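Plistora Teaching Kit: Frequently Asked Questions
Last updated December 2022

What is the difference between hand guiding and remote mode?
In hand guiding, the arm is put in zero-force mode and the operator moves the wrist directly. In remote mode, the operator holds the Irine controller and the arm follows it. Both write the same file format, and the two kinds of recording can be mixed in one task folder.

Which mode should I use for cables and other soft items?
Remote mode. In hand guiding the operator's forearm tends to block the wrist camera during the approach, and soft items are located from that camera only. Rigid parts can be taught either way.

How many demonstrations does a task need?
A pick from a fixed position usually trains on 10. A pick from a container, where the item lies differently each time, should start at 100. Move the container between recordings and keep it within reach of the arm.

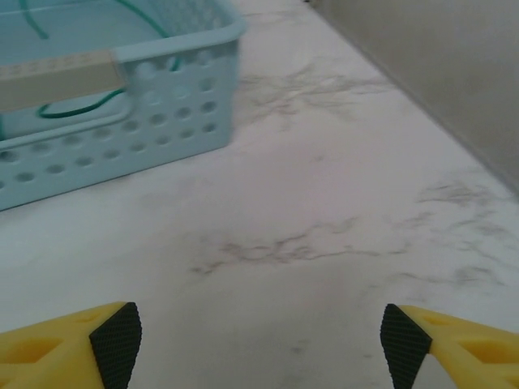
Start each recording with the gripper open and clear of the container. The first 3 seconds are used to set the reference pose, so hold the controller still until the tone sounds. Recordings that begin with the arm already moving are rejected on upload with code 108.

Can I pause during a demonstration?
Yes, but pauses are recorded. Trim them in the Urnov editor before training. Long pauses left in the file teach the arm to stop at the same point.

Should I delete failed attempts?
Mark them as failed and leave them in the folder. If the operator misses and then recovers, mark the recording as good. Recoveries are useful to the trainer.

Do I need to recalibrate after changing fingertips?
Yes. Run the fingertip routine from the Tools menu. Existing recordings stay valid if the new tips are the same length as the old ones.

The arm lags behind the controller. What should I check?
Use a wired network connection. Close the live preview on any second computer. If the lag remains, lower the preview resolution; the recorded resolution is set separately and does not change.

Can two operators record the same task?
Yes. Give each one a separate operator ID.

Where are repairs handled?
Controllers and grippers go to the Štefanec workshop. Request a return number first. The workshop is closed for inventory for part of January, and units received in that period are logged when it reopens.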